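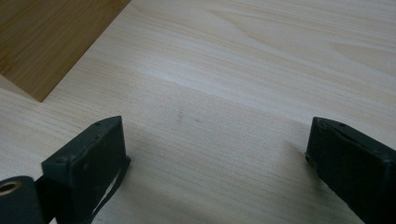
Filed under: Student Projects / Materials and Furniture

Surface Wear and Cleaning of a Pale Wood-Grain Worktop

1. Purpose

The shared worktop in the Plalley teaching kitchen is used for food preparation, for writing and, between classes, for storage of whatever has no other place. The department asked for a recommendation on whether the top should be refinished, covered or left alone. This report covers the condition of the top, the cleaning trials carried out in April, and the effect of keeping a wooden board on it permanently.

2. Condition at the start

The top is very light in color, close to cream or birch, with soft beige streaks. The grain runs in long curves and opens into wide arcs and ovals in places. Elsewhere it is fine and nearly straight. This matters for inspection, as a faint scratch that follows the grain is hard to find in the fine areas and easy to find in the open ones.

Marks were sorted into three groups:

Smudges – gray or grayish, short, no depth that can be felt with a fingernail.
Dots – small, faint, usually found near a smudge.
Scratches – any mark that catches a fingernail.

Most of the top is clean. The typical blemish is a small grayish streak with little contrast against the wood color. Under a strong reflection the surface looks whiter and loses detail, and marks lying in the bright strip were missed by both inspectors on the first pass. All later inspections were done twice, once from each side of the table, so that the reflection fell in a different place.

3. Method

The top was divided with string into 16 test areas. Each area was assigned one of four treatments: dry cloth, damp cloth, damp cloth with Jiltby dish soap, or damp cloth with a paste of baking soda and water. Each treatment was used on four areas. The same pressure was aimed for throughout, but it was not measured.

A test smudge was made in each area with a soft pencil and rubbed once with a thumb. Pencil was chosen as the nearest match to the marks already present. We do not know what caused the original marks.

Each area was wiped until the test smudge could not be seen from either side of the table, or until 7 strokes had been made. Strokes followed the grain wherever the grain had a clear direction.

4. Results

Dry cloth spread the pencil and left a larger, paler mark in every area where it was used. It should not be used on this top.

Damp cloth alone removed the test smudge in two of its four areas. In the other two a trace remained after the last stroke.

Damp cloth with soap removed the smudge in all four areas. A dull film was left where the soap was not rinsed, and it showed clearly against the reflection. A second wipe with plain water removed it.

Baking soda paste also removed the smudge in all four areas, but one area was visibly flatter in sheen afterward. The treatment was stopped at that point and is not recommended.

5. The board

A darker honey-brown board with an amber tint is kept on the top. It was not part of the original plan. Milovan Perić suggested including it after noticing that people put things down next to the board more often than on it.

The board was weighed at the start and end of the trial and gained weight, from 298 to 310 grams on a spare offcut of the same stock kept beside the sink (the board itself was too large for the scale). We take this as moisture uptake. A board left flat after washing may therefore hold water against the top, and it should be stood on edge to dry.

The color difference between board and top is strong. This was useful in one respect: crumbs and flour that disappear on the pale surface are easy to see on the board.

6. Recommendations

Leave the top as it is. Clean with a damp cloth and a small amount of soap, then wipe with plain water. Inspect from two sides. Refinishing is not justified by marks of this size.

7. Limits

Pencil is a stand-in for unknown marks. Oil, dye and heat damage were not tested. Four areas per treatment is a small number – the result for the damp cloth alone in particular should be repeated.

Submitted 15th May

Comments (3)

mahmoudi_k: Did you try the damp cloth warm or cold? Ours at home works much better warm.

Sestus: Tap cold for all of them. Should have been in section 3, sorry.

R. Plalley Woodshop: Agree on the baking soda. It is a mild abrasive and will dull most satin finishes.

Contact the department office | Terms of use | Back to top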